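# Sterby Wall Panels – Questions We Get Often

These answers are for people who have bought Sterby panels or are thinking about it. We update the page when the same question comes many times. Last changed October 4, 2021.

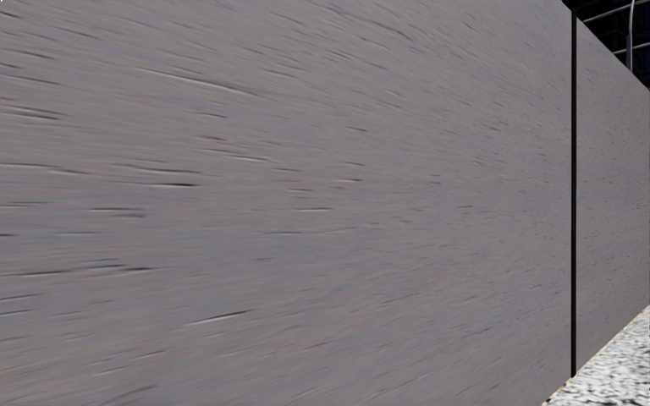

Please read the part on storage before your delivery arrives, also if you hire an installer. Most of the complaints we receive begin in the first two days, when the panels stand in a cold garage.

## Before you order

**What sizes do you sell?**
The standard panel is 825 mm wide and 2827 mm high. We can cut the height down for you in our Sturkora workshop, but the width stays the same. If your ceiling is higher than the panel, ask us for the top piece in the matching colour.

**Can I see a sample first?**
Yes. We send up to three samples for free. A sample is the size of a postcard, so the colour can look a little stronger on it than on a whole wall. Put it in the room and look at it in the morning and again in the evening with the lamps on.

**Will my panels have the same colour as those I bought last year?**
Not always. Every batch is a bit different. If you need more panels for the same wall, write to us the batch number from the sticker on the back and we will check what is left.

**Can I use them in a bathroom?**
In a bathroom, yes, but not inside the shower. For a laundry room they are fine everywhere.

## Delivery and storage

**How do I store the panels?**
Flat, on three pieces of timber, inside the house. Leave them in the room for 48 hours with the plastic opened at both ends. Do not lean them on a wall, even for one night.

**One corner is damaged. What do I do?**
Take a photo of the corner and of the packaging, and send both to us within seven days. If the panel is already glued, we can not replace it for free. I know this sounds strict, but the carrier asks us for the same.

## Installing

**Which glue do you recommend?**
We use Briviteck panel glue. Other glues can also work if the label says they are for panels and for your type of wall. Lozano primer goes first on old plaster which gives dust when you rub it with the hand.

**Do I need a gap between the panels?**
Leave 2 mm, and 10 mm at the floor and the ceiling. The gap is covered later with the joint strip – you can order it together with the panels.

**May I put them over tiles?**
Yes, when the tiles sit firmly. Knock on each one. If it sounds hollow, remove it and fill the hole first.

## Cleaning and repair

**How do I clean them?**
A soft cloth, warm water and a little dish soap. Please no cleaning powder and no steam cleaner.

**Can I paint the panels?**
You can, but the warranty for the surface ends then. Sand lightly with 100 grit paper and use a primer.

**How much weight can I hang on them?**
On the panel alone, only light frames. For a shelf or a television, the screw must go through the panel and into the wall behind it.

**Do you sell to builders?**
Yes. For orders over $2000 we make a separate quote, and delivery is included in it. Orders placed in August can take one week longer, when the workshop has its summer break.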